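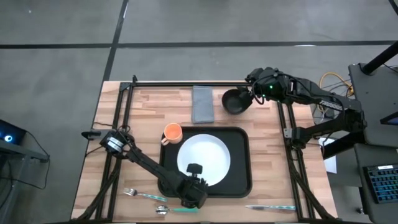
Olumide Chukwu wrote in after the first release to ask whether a mug standing just past the corner of the tray should be marked as part of the tray or part of the table, because he had found it marked both ways. He was right. The rule is now this: a piece belongs to the tray only if its base rests on the tray. A mug next to the tray belongs to the table, however close it is. All records have been checked again with that rule.

Lovance Place Settings

README and data card, release 2

What this is

Lovance Place Settings is a collection of records of one-person meal settings. Each record covers a single table with a tray, a plate, a bowl, a mug, a napkin and cutlery, or some part of that set, at some stage of being laid out or cleared. A record says which pieces are there, where each one is in relation to the others, and which of our named layouts it is closest to.

The work is about tableware and where people put it. We wanted a set of plain, everyday pieces that are easy to tell apart by color and shape, and a vocabulary for positions that two people would use the same way. Most of the effort went into the second part.

Contents

Release 2 has 1004 records. Release 1 had 700, and all of those are still here with corrected labels. Record names have not changed, so anything you built on the first release should still line up.

The folder holds:

settings.csv, one row per record
pieces.csv, one row per piece per record
inventory.csv, the list of all tableware
layouts.txt, the named layouts in words
changes.txt, what was altered between releases
images, one picture per record

The tableware

The inventory lists 58 pieces. They were bought for daily use, and several show wear. Every piece has a short name made of its color and its kind, and that name is used everywhere in the files. Where two pieces would have the same name, the second has a letter after it.

Plates. Round, with a shallow rim. White is the most common. If a plate rests on a tray, both are listed, and the plate's support is given as "tray".

Bowls. The black bowl is used far more than the others. Bowls may be on the table, on the tray, on a plate, or held. A held bowl has the support value "held" and gets no position.

Mugs. The orange mug has a pale inside, so it is easy to pick out from overhead. Mugs have a handle direction, see below.

Trays. Rectangular with rounded corners and a raised rim. The rim matters for the labels. A piece leaning on the rim, with part of its base on the tray and part off, is marked "rim", and you can filter these out if they are a nuisance.

Napkins. Cloth, folded to a rectangle. The gray one is used most. We mark whether the long side runs toward the diner or across. We do not label how neat the fold is. We tried, and no two people agreed.

Cutlery. Forks, spoons and knives. Many have colored handles, teal among them. Two pieces with handles in close shades of the same color can still look different under the lights, so the inventory name settles which is which. Teal and teal-blue are both written "teal" in the color column.

The table

Settings are laid on a light wooden butcher-block top. The strips go from pale to honey brown. People have asked for a tablecloth or a plain white surface and we may do that later. For now the wood stays, and we would point out that pale pieces are harder to separate from the lighter strips than dark ones are. The black tray gives the white plate a clear outline.

Positions

All positions are from the diner's side. The bottom edge of the picture is the near edge of the table, and the diner is taken to be sitting there. "Above the tray" means farther from the diner. It does not mean higher up.

The position words are:

near, far, left, right
center, for anything on the middle of its support
near left, near right, far left, far right, for corners
beyond, for a piece past the far edge of another piece
between, with the names of the two pieces

The Clutton notes, which we worked from at the start, used clock positions (mug at one o'clock and so on). That works well for a round plate alone. Once a rectangular tray is under the plate, people could not decide if the clock belonged to the tray or the plate, so we dropped it. The old clock values are kept in a column called clock_old for the records that had them. New records leave it blank.

Directions

Forks and spoons have a direction, which is where the tines or bowl of the spoon point. Knives have the direction of the tip. A fork lying along the near edge with its tines to the left is "left", even though you would normally set it with tines pointing away from you. We label what is there and leave manners out of it.

Mug handles use the same words. If a handle is hidden, the field says "unknown". Please don't read "unknown" as a mug with no handle. Those have "none".

Named layouts

There are 9 named layouts. The full wording is in layouts.txt. The ones that come up most:

Plain. Plate at the center, fork left, knife and spoon right, mug far right. No tray.

Tray plain. The same, with everything on the tray.

Tray and table. Plate on the tray, everything else on the table. This is a common stage on the way to Tray plain, and it is also how a lot of people leave things when the tray is too small.

Waiting. Cutlery lying in a line or a loose group along the near edge, not yet set on either side of the plate. Plate may or may not be down.

Harju. Named after the canteen where we first saw it. Napkin straight beyond the plate with its long side toward the diner, mug to one side of it and bowl to the other. It keeps the left and right of the plate free for elbows.

Cleared. Everything stacked on the tray, cutlery in the bowl.

A record is given a layout if all but one of its pieces fit. Otherwise the layout field says "mixed". Mixed is a large group and we have not tried to make it smaller. A table that is halfway laid usually is mixed.

Fields in pieces.csv

record: the record name
piece: short name from the inventory
kind: plate, bowl, mug, tray, napkin, fork, spoon, knife
color: main color, or handle color for cutlery
support: table, tray, plate, bowl, rim, held
position: one of the position words, blank if held
direction: for cutlery, mugs and napkins only
covered: yes if another thing hides any part of it
note: free text, mostly blank

The note column was typed by hand and has spelling mistakes. Don't parse it.

How the labels were made

Each picture was labeled by one person and checked by another. If they disagreed, both went back to the definitions before talking to each other. If they still disagreed, the definition was rewritten and every record that used it was looked at again. That is how "beyond" came in. Before, we had "behind" and "above", and each of them was being used for both meanings.

Labelers used the Zurnen sheet, a one-page printed form with an outline of the table and tray. It is quicker than typing for the first pass. The typed version is the one that counts, and the paper forms are not part of the release.

Known problems

Black on black. A black bowl on a black tray has a weak edge, and the position may be less exact there than elsewhere.

Covered pieces. A piece that is partly hidden is still listed in full if its name can be worked out. A piece that is completely hidden is not listed, even if the record before it shows it going down in that spot.

Left-handed settings. There are few of them. If you need mirror-image layouts you can flip the pictures, but remember to flip the position and direction columns too. Two groups have told us they forgot.

Cutlery on the near edge. Pieces that stick out over the edge of the table are marked "near" with no separate value for the overhang. We would like to add one.

No food. All dishes were empty when laid out. Nothing here will help you with portions, spills or what goes in which bowl.

One style of meal. A tray, a plate, a bowl, a mug and Western cutlery cover what we eat from at lunch. There are no chopsticks, serving dishes, glasses with stems or shared plates. Please don't use the collection as a measure of how people in general set a table.

What changed since release 1

The tray rule described at the top was applied to every record. "Rim" was added as a support value. Napkin direction was added. Teal handles that had been listed as blue or green are now all teal. The layout called Breakfast was removed, because it was the same as Tray plain with the mug on the other side and people kept asking what was breakfast about it. Its records are now Tray plain or mixed.

Use

You may use the files for teaching, research and your own projects. If you publish the tables in changed form, give them a new name so they are not mistaken for ours. Credit as "Lovance Place Settings, release 2".

Corrections

Send the record name, the piece name and what you think the label should be. A sentence is enough. Corrections to single labels go into changes.txt as they come in. Changes to the rules wait for the next release, so that everyone with the same release number has the same meanings. The overhang value and a second tray size are first on the list.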